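Grendetbridge children's charity opens August appeal for gift boxes

For release: Wednesday, 10 a.m.

The Sevano Trust has today opened its annual gift box appeal for children who are starting at a new school in Grendetbridge and the surrounding villages. Families, schools and workplaces are invited to pack a cardboard box with a book and a few small treats, and to hand it in at one of 14 collection points before the end of August.

Last year the Trust received 574 boxes. All of them were given to children aged between four and nine, many of whom had moved to the area during the school holidays. This year the Trust is asking in particular for books in languages other than English, following requests from schools where a growing number of pupils speak another language at home.

Each box should contain at least one book and should close flat, with nothing standing above the sides. Boxes are stacked in the store at Nyberg House before delivery, and those that bulge cannot be placed under others. Shoe boxes and plain brown cartons are both suitable. Donors are asked not to wrap the outside, as every box is opened and checked before it leaves the store.

Sweets and surprise eggs may be included provided that they are still sealed in their original wrapping and that the label can be read. Labels in any language are accepted. The checking team includes readers of several languages, who will note the ingredients and the date on a card inside the lid. Home-made food, loose sweets and anything containing alcohol cannot be passed on.

"A book is what most of the children ask for first, and a sweet is what most of them open first," said a spokesperson for the Trust. "We are grateful to every household that finds the time to put the two together. We would ask people to choose a book they would be glad to receive themselves – it need not be new, but the pages should be clean and the cover whole."

The Gonditz Building Society has agreed to meet the cost of transport for the fourth year running and will provide 100 flat-packed cartons for donors who have no box of their own. These can be collected free of charge from its branch in Market Street during opening hours, with a limit of 4 per household. 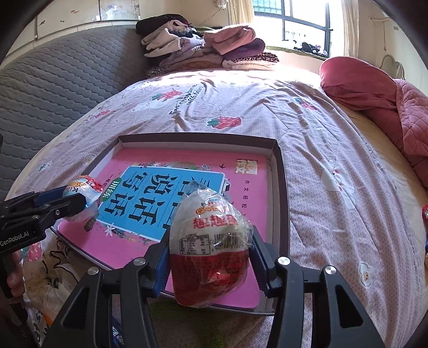 BOOKS AND TREATS

Picture books, first readers and books on speaking and writing are all welcome. The book should be laid in the box first, with its cover facing upwards, and the treats placed on top. Plastic-wrapped surprise eggs travel well in this way. Chocolate that is likely to melt should be left out during warm weather.

A slip giving the language of the book and the age it is meant for should be tucked inside the front cover. Slips can be picked up at any collection point. Donors who cannot read the language themselves may leave that line blank, and the checking team will complete it.

DELIVERY

Boxes will be sorted at Nyberg House and taken to schools in the first weeks of the autumn term. Schools wishing to be added to the delivery list should write to the Trust before the appeal closes, stating the number of new pupils expected and the languages spoken.

Notes to editors

The Sevano Trust is a children's charity based in Grendetbridge. It runs the gift box appeal each summer and a book exchange throughout the year. A list of collection points is available on request from the Trust's press office at Nyberg House.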